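Subject: Re: Praltari token round - minimum and lockup

Guilan Yuan wrote:
> Does the 400 dollar minimum apply to people who came in through Rarnum?
> And when do the tokens unlock? The Pravero page gives two dates.

Guilan, answers in order.

1. Minimum. Yes, 400 for everyone, paid in dollars or stablecoin. Rarnum accounts have to pass the ID check again - the old one doesn't carry over.

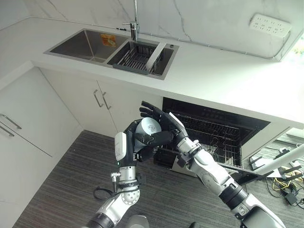 2. Lockup. It's seven months from closing. The earlier date on the Pravero page is from the first draft and Xavier has asked them to take it down.

As of this morning the round has 542 holders on the register.

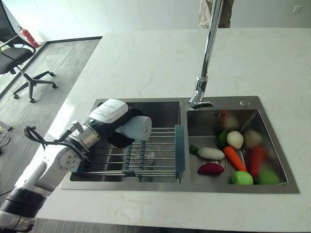 Another 1622 people signed up but haven't sent money. Their spots lapse at closing, and there is no waiting list. 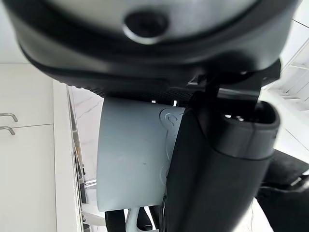

Fees come out of the refund if you cancel after signing, so read page 7 of the offer first. Send wallet changes to me off list.

Alcides Bedoya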